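Cudwood Table Tennis Club: notes from the spring newsletter

The hall floor, and where we go from here

Most of you will have heard by now that the floor in the main hall at Cudwood is being replaced this summer. The work starts in July and the hall will be shut for the whole of that month. The old boards have been patched so many times that there is very little left to patch, and anyone who has played on the far table will know the soft spot just behind the baseline on the window side. We have been asking for this for years, so we can hardly complain about the timing, but it does mean we need somewhere else to play.

We looked at three places. The school gym at Geromness has plenty of room and good lights, but it is only free until early evening, which rules out anyone with a job. The church rooms on Pasaribu Road are cheap and open late, but the ceiling is low and there is a beam across the middle that would catch any decent lob. That leaves the Uvberg Centre, which has agreed to let us have its upper room for two evenings a week. It has a hard floor, blinds on every window and a lift big enough for a folded table.

The hire cost for the month is 300 pounds. Our usual rent is not charged while the hall is shut, so the extra cost to the club is small and subs will stay as they are. If you pay by the evening, please carry on paying at the door as normal.

We can fit four tables in the upper room, two fewer than we are used to. On busy nights that will mean doubles, or waiting your turn. Juniors will have first use of two tables for the opening hour, as they do now. After that it is open to everyone. Please keep games to best of three if people are sitting out.

Moving the tables

The Uvberg Centre has no tables of its own, so ours have to travel. We have the loan of a van for one trip each way and need people who can lift. Each table folds in half and the wheels come off with a quarter turn. The wheels have a habit of rolling away under the stage, so please put them straight into the crate by the door. Nets and posts go in the long blue bag. Scoreboards can go in the back of anybody's car.

If you have a bad back or bad knees, there is plenty of sorting and labelling to do instead. Lemlem Abdella is drawing up the list of helpers, so please give her your name at the desk or leave a note in the folder.

We will not be taking the barriers. There is no room for them, and the upper room has a solid wall on three sides.

Money

The club account stood at 2,674 pounds at the end of the winter season. That is better than we expected, mostly thanks to the quiz night and to a few members who paid for the full year up front. We would like to keep 2,000 pounds of it untouched in case the hall rent goes up when the new floor is in. We have not been told that it will, but a new floor has to be paid for by someone.

What is left over will go on nets, two of which are held together with tape, and on practice balls. We do get through balls. They crack, they get trodden on, and a fair number go home in the pockets of juniors and then through the wash. Good ones can usually be told from cracked ones by the sound, so if you play with one that clicks, drop it in the waste bin at the end of the point and leave the next person a good one.

White balls and a plain tub:

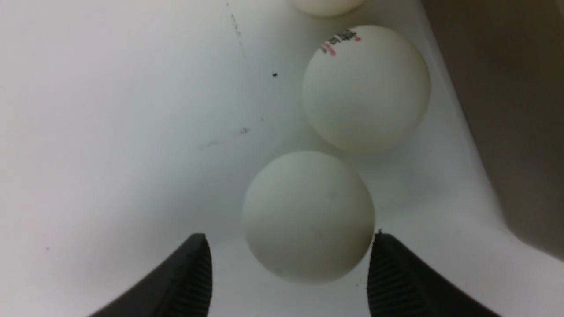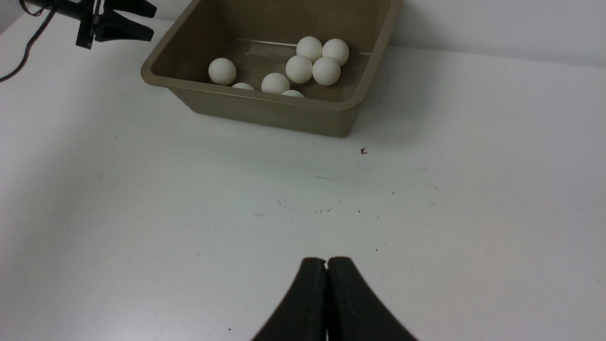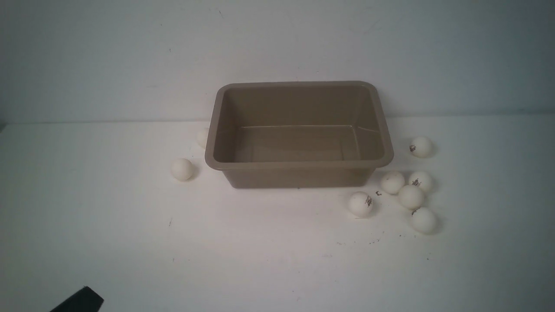
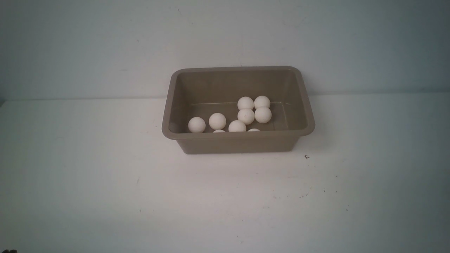 League news

The second team finished third in its division, its best placing since the league was reorganised. The first team stayed up with one match to spare. It was closer than it should have been — we lost two matches in the new year by a single game, both away, and both after being well ahead. The captains have asked for more doubles practice before the autumn, and the shortage of tables in July may help with that.

The league has confirmed that matches will start a week later than usual next season. Home fixtures will be back in the main hall. If the floor is not ready in time we can ask to swap our first two home matches for away ones, and the other clubs have been told this may happen.

Anyone who would like to be considered for a team next season should speak to a captain before the hall closes. You do not need to have played league before. There are 30 of us on the books as adult members, and fewer than half play matches, so there is space. The third team in particular was short most weeks and twice had to borrow a junior.

Beginners' evenings

These will stop for July and start again when we are back at Cudwood. The upper room at Uvberg is too tight for a coach to work properly with a group, and it seemed fairer to pause than to run something poor. Beginners are still welcome to come along on ordinary evenings. Bats can be borrowed at the desk, but please return them, including the one with the green handle that has been missing since the winter.

Shoes

A short word about the new floor. The makers are strict about what can be worn on it, and the hall has passed the rules on to all the groups that use it. Soles must be non-marking and clean, and you should change when you get there. Outdoor shoes will have to be left in the lobby, where a rack is being put up. Black soles are allowed if they do not leave a mark, so try yours on a bit of white paper if you are not sure.

Lost property

One grey fleece, one water bottle with a dented base, a single child's trainer and a pair of reading glasses in a soft case. All of them are in the cupboard under the tea urn. Anything still there when the hall shuts will go to the charity shop.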